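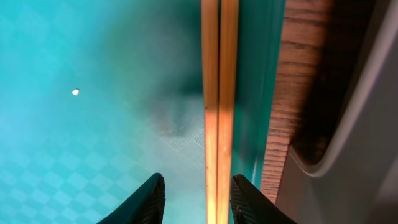
Chapter 2
Grounds and Primers for Sign Work

Most people who take up sign painting are in a hurry to get to the lettering, and I can't blame them, for I was just the same. A loaded quill and a long, clean stroke are a great pleasure! But before any of that comes the ground, and a good part of how your sign looks in five years is settled while the board is still one plain color with nothing on it to admire.

By ground we mean everything that lies between the bare panel and the first letter. On a wooden board that is usually a sealer, a primer and two coats of background color. On metal it may be an etching primer and a single coat of enamel. Glass is a case of its own, with the work done on the back and in reverse order, and we leave it for Chapter 5.

When I was learning the trade in Skutham, the shop had a big swinging board for the Plulport ferry office that came back to us every other February. The lettering was lovely (I still copy the ampersand), but the paint lifted in sheets along the bottom edge, and each time we patched it and sent it home again. Finally we stripped it down to the wood and found that the end grain had never been sealed. Water had been climbing up into it the whole time – all that handsome lettering was riding on a sponge.

So this chapter goes slowly. We start with cleaning and degreasing, then move on to sanding, where you will get to know 800 grit paper rather well. After that come primers, how to choose one and how to tell when it is ready for the next coat, which is often later than the can says. The last part deals with background colors, and with the old question of brush or roller. I am a brush person myself, though I have softened on this with age.

You will need a practice panel for the exercises. Any smooth offcut will do, as long as it is big enough to rest your forearm on. Prepare two if you can – keep one as a spare, and write the primer and the date on the back in pencil.

2.1 Cleaning the Panel

Begin with warm water, a little dish soap and a clean rag.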